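Setting Out Bottled Water on a Tray

Posted May 2019

Every hosting guide I have read makes bottled water sound like flower arranging. I doubt guests care. What they do notice is a bottle that topples when they reach for the one behind it, so that is what this page covers.

1. Pick the tray first

Guides love a big tray. I tried one at our Wustcombe open house and it mostly gave the bottles room to slide. Use one you can carry level with both hands when it is full. Wipe it and let it dry.

2. Stick to one size

Mixed sizes look fussy and the tall ones go over first. I am not convinced the brand matters, whatever the labels say about springs and mountains.

3. Set down four, then stop

Start at the back and work toward yourself. Leave enough space for fingers between the bottles. Thin ribbed plastic gives when you squeeze it, so hold each one low down near the base and let go only when it stands by itself.

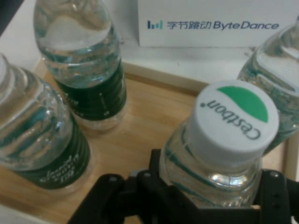
4. Check for leaners

Look from directly overhead – a tilt is easy to miss from the side. Straighten anything that leans and try a gentle push on the tray. If a bottle still rocks, swap it out.

5. Forget the labels

Some people turn every label to face the door. I did this for a whole November and never heard a word about it. Do it if you enjoy it.

6. Refill from the front

Move the back bottles forward only if you are chilling them. Otherwise just fill the gaps.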